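Sorting: putting things into groups

If you have ever tipped a tub of building bricks onto a table and then looked for one small green piece, you know why people sort things. Sorting means putting things into groups so that everything in a group is the same in some way.

What is a sorting rule?

A sorting rule tells you which group each thing belongs in. "Sort by colour" is a rule. So is "sort by size" or "sort by shape". You choose one rule and stick to it until you have finished. If you change rules halfway through, your groups get mixed up.

Colour is a good rule to start with. You can see it quickly, and most building bricks are only one colour. Size is harder. Is a brick long or short? You have to decide where short stops and long starts, and your friend might decide differently.

What do you need?

Something to sort, a flat table and a few bins or trays. Shallow trays are easy to reach into. Deeper bins hold more, but small pieces are harder to see at the bottom. Put the trays side by side and leave some space behind them for the bricks.

Each tray needs a job. You might say that red goes in the middle and green goes on the left. The tray does not have to match the bricks. A yellow tray can hold green bricks, as long as everyone knows that is what it is for. 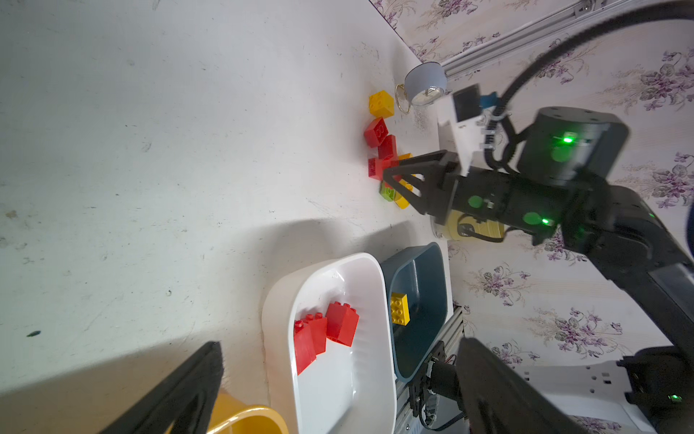
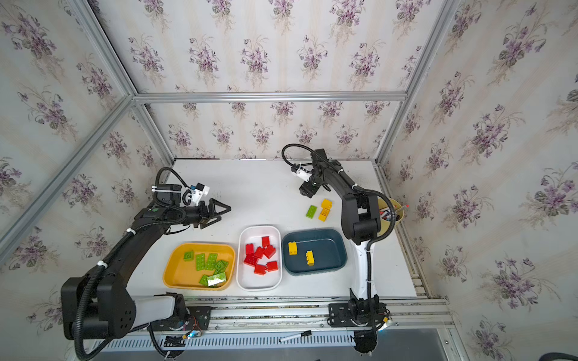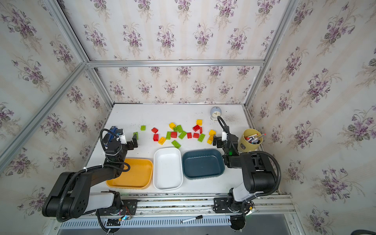

Building bricks in red, green and yellow, with places to put them.

How to sort by colour

1. Spread the bricks out so they are not piled on top of each other.
2. Decide which colour goes in which tray. Say it out loud or write it on a piece of paper.
3. Pick up one brick and look at its colour.
4. Put it in the right tray.
5. Keep going until the table is clear.
6. Look in each tray and check for any brick that is in the wrong group.

Some people like to do one colour at a time. They pick up all the reds, then all the greens, then all the yellows. Other people take whichever brick is closest. Both ways give you the same groups at the end.

What about things that don't fit?

A cup is not a brick, even if it is yellow. If your rule is "yellow bricks go in this tray", a yellow cup stays out. If your rule is "yellow things go in this tray", the cup goes in. The words in the rule matter.

Sorting twice

After you have sorted by colour, you can take one group and sort it again with a new rule. The green bricks could be split into flat ones and thick ones. This is called sorting into smaller groups, or subgroups. Libraries do this too. Storybooks go in one section, and then they are put in order by the author's last name.

Try it

Zane and Inese have 24 red bricks and 24 green bricks, so they have 48 bricks altogether. Half of each colour are long and half are short. They sort by colour first, then sort each colour by length. How many groups do they have, and how many bricks are in each one?

(There are four groups, with 12 bricks in each.)

Words to know

Group: things that belong together.
Rule: what you use to decide where something goes.
Subgroup: a smaller group inside a bigger one.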